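关于我们

Rarkilberg 是一家做桌面的公司。桌腿我们也做，不过客人进门一般先摸桌面，摸完才低头看腿，看见腿还在，就放心了。久而久之，我们把大部分心思都花在了上面那一层。

公司的起点是一张失败的餐桌。当时 Diễm Vũ 给自己新租的房子订了一张桌子，图册上写着“自然原木色”，送来的那张橘得像一块陈年奶酪。她打电话去问，对方说自然界颜色很多。她觉得这话没法反驳，于是去找老同学 Thịnh Dương 借了工具，把整张桌子重新打磨了一遍。磨完发现桌面薄得快透光了，两个人只好从头做一张新的。那张新桌子现在放在我们展厅进门左手边，不卖，上面堆着雨伞和快递。

后来朋友的朋友来订，再后来来订的人我们都不认识了，这才去注册了公司。名字是 Thịnh 取的，他坚持说念起来像一座北方的山。我们查过地图，没有这座山。

我们做什么

现在店里有三个系列。

Drarkora：餐桌，浅色木皮面，四角倒圆。倒圆的半径前后改过好几版，参与测试的是 Mỹ Mai 家两个正好长到桌角高度的孩子。

Keveck：书桌，比一般书桌深一点，给那些声称自己桌面整洁的人留出余地。后沿有走线槽，可以把充电线全部塞进去，眼不见为净。

Carré：方桌。名字是法语的“方”，我们承认没有多想。它卖得最好，我们也没有想明白原因。

三个系列都可以改尺寸，改得太离谱的话 Ngọc Hứa 会打电话给您，语气很客气，内容是劝您改回来。去年有位客人要一张能坐十二个人、又能搬进电梯的桌子。Ngọc 和他谈了一个下午，最后他买了一张六人桌和一把卷尺。

谁在这里

Diễm Vũ 管设计，也管颜色。样板上只要有一点发橘，她都能从房间另一头看出来。

Thịnh Dương 管车间。车间的规矩由他写，贴在门后面，一共七条，其中第四条和第六条是同一条，他说重要的事值得写两遍。

Ngọc Hứa 接待客人、报价、催款，顺便安慰那些量错了门宽的人。

Mỹ Mai 做表面处理和质检。她下班以后去别人家吃饭，会先蹲下来平视一下桌面再落座，朋友们已经习惯了。

Quang Châu 负责送货和安装。他爬过的楼梯比我们几个加起来都多，对“我家楼道挺宽的”这句话抱有合理的怀疑。

关于木纹

这一节写得长一些，因为来信里一半的问题都和它有关。

我们用的是天然木皮，每一张都从木头上来，所以每一张都长得不一样。有的纹路很规矩，一条挨一条，细得像梳过；有的走着走着忽然绕了个弯，围出一个椭圆的小涡，再若无其事地接着往前走。有客人把这种小涡当瑕疵，要求换货；也有客人专门要带涡的，还指定要放在自己吃饭的那一侧。我们曾经想介绍这两位认识，Ngọc 没同意。
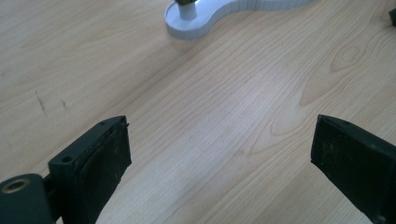
图片来源：Rarkilberg 资料库，2021/2/13

浅色桌面还有一个脾气，就是看光。光直直打在上面的时候，那一带的木纹会淡下去，几乎泛银；光弱一点的角落颜色就偏暖，蜜色的条纹也清楚些。同一张桌子，早上和晚上看会像两张。收到货以后觉得颜色不对，请先拉上窗帘再看一眼，然后再给我们写信。如果拉上窗帘还是不对，信照写，Diễm 会亲自回，她对这个话题有感情。

保养很简单。平时用拧干的软布顺着木纹擦，别用钢丝球，也别用网上那个柠檬汁加牙膏的配方。热锅请垫东西。杯垫我们随桌子送三个，大家通常在第一个月用得很认真。

桌面划伤或者磨花了，可以送回来重做表面。木皮有厚度，可厚度有限，能磨几次要看伤得多深，Mỹ 看过实物才会给准话。别自己磨，我们公司就是这么开起来的，不建议再来一家。

来看看

展厅在车间楼上，周二到周六开门，午饭时间关一个小时。周末人多，最好提前打个电话。停车位有七个，其中一个长期被 Quang 的货车占着，另一个他说是给货车开门用的。

来的时候请带上房间尺寸，门宽和电梯深度也一起量了。如果家里有地板的边角料，带一小块来，我们拿样板摆在旁边比一比，比对着手机照片猜要准得多。摸桌面不用问，随便摸，刚吃完油条的除外，洗手池在楼梯口右边。

团体订购和学校、办公室的项目请直接找 Ngọc Hứa，注明数量和希望的交货时间。每年十月排期最满，那个月下的单要多等几周，催也是这个速度，Thịnh 的第四条和第六条写的就是这件事。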